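Home Projects Reports Archive Contact
Category: Student Work / Product Design / Storage

Desk Clutter and Open Baskets – Final Report
Patricio Sarmiento, Forkovlow studio group
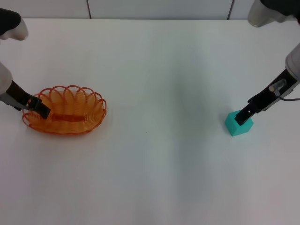 Project started with my own desk. Keys, erasers, chargers, receipts, all of it in one drawer I never opened. I wanted to know if a small open container gets used more than a closed one, and what shape it should be. Most of the trials were run on a plain white tabletop, nothing fancy. The orange wire basket was my main test object – oval, loops all along the rim, open weave on the sides but a solid base so small stuff can't drop through. The teal cube stood in for "one thing that needs a home." Simple shape, easy to see against white.

Background
Read two chapters of the Mohammadi handout on household sorting. Main point I took from it: people put things down where their hand already is. Lids slow them down. Didn't find much on wire vs solid walls so that became my question.

Method
Three containers: the wire basket, a lidded box from Cledudik, and a shallow tray I made out of card. Each one sat on a desk in the shared room for a week in November. Same spot every time, left side. I logged what was in it at 4 pm in Notero and took everything out again. 42 entries total, a few of them are just "empty" becuase the room was locked.

Also did a short trial with classmates. Put the thing on the right, container on the left, ask them to tidy up. No other instructions. Wrote down where it ended up and what they said.

Results
- Wire basket: used the most. Pens, a glue stick, somebody's bus card (returned).
- Lidded box: mostly things on top of the lid. Almost nothing inside.
- Card tray: fine until it got wet, then it sagged and I had to remake it. Lost 2 days.

In the classmate trial nearly everyone went for the basket and dropped things in from above. A couple said they liked seeing what was in there without leaning over. One person said it looked like a fruit bowl and she felt weird putting a stapler in it. Fair point, I think. Color might be part of this and I didn't test that.

Problems
Thin things are bad in wire. Pencils went out through the side and a cable got caught in the loops on the rim, took a while to untangle. The oval shape also wastes space if you push it against a wall. And the box was heavier then the others so people moved it less, which probably messed with the comparison.

My own version
Drew three sketches, built one. Kept the open sides and the solid base, made the ends square, rim is smooth wire with no loops. Handles cables better. Doesn't look as nice. Budget was 200 for materials and I stayed under it, but the first bending jig was scrap so it was closer than planned.

Still to do
Second color. A felt strip for the base – keys are loud on it. Ask Forkovlow if the shared room is free again next term, and fix the log sheet so there's a column for what people took OUT.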